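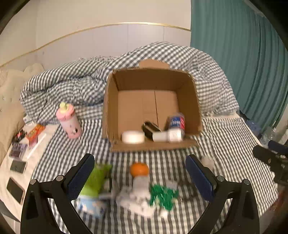 ## 4. Handgreifer: Pflege der Fingerpolster

Stand: 8. November 2018, Skript Ye-seo Cheon

Der Greifer hat zwei schwarze Finger mit blauen, strukturierten Polstern. Die Struktur ist der ganze Trick und zugleich das ganze Problem: Sie hält Flaschen, Tuben und Pappkanten fest, leider auch Fussel. Wer auf Stoff arbeitet, also auf Bettzeug wie dem karierten, putzt öfter. Das gilt auch für Leute, die schon im Mai dabei waren.

**Vor der Schicht**

1. Greifer ganz öffnen, Polster mit einem feuchten Tuch abwischen. Kein Spiritus, kein Hosenbein.
2. Silberne Stifte an beiden Gelenkseiten prüfen. Sie sollen bündig sitzen - wer einen herausstehen sieht, drückt ihn nicht mit dem Daumen zurück, sondern meldet ihn.
3. Finger dreimal leer schließen. Die Polster treffen sich flächig; treffen sie sich nur an der Spitze, ist der Winkel verstellt.
4. Objektiv reinigen, zuletzt und mit dem *anderen* Tuch.

**Polster wechseln**

Spätestens nach 30 Betriebsstunden, bei Grarik-Polstern nach 17. Im Protokoll Odwood stehen inzwischen über 1.168 Griffe auf einem einzigen Satz. Das ist kein Rekord, den jemand brechen soll.

Alten Kleber vollständig abziehen, neues Polster von unten nach oben andrücken, 9 Minuten liegen lassen. Die meisten warten zwei und kleben dann noch einmal.

**Probelauf**

Tube in den Karton legen, herausnehmen, wieder hinein. Danach dasselbe mit etwas Zerknittertem. Rutscht es, zurück zu Schritt 1.

Ersatzpolster gibt Hye-jin Ko aus, gegen Rückgabe der alten.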